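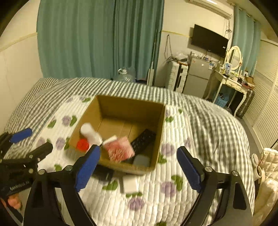 Teaching a robot to tidy up may take fewer hours than people thought, and a good share of the lesson can happen at home! The Wondaseck project, run by a small group at Prusmont, has shared new results on packing and unpacking everyday clutter, the kind of odds and ends that pile up in a box on the bed.

The team collected 152 short sessions in real bedrooms and kitchens, all done by hand with gripper tools. A model called Mulder was then trained on them and moved to a robot arm it had never been paired with. It got the right item into the right place in 82 percent of tries, up from 25 percent for a version trained only on tidy lab tables.

Remote controls and small packets went best. Bottles lying at an angle are still tricky, and the group wants to work on those next. Eight more homes join in August, and the training code will go up on the Zateo site that same month.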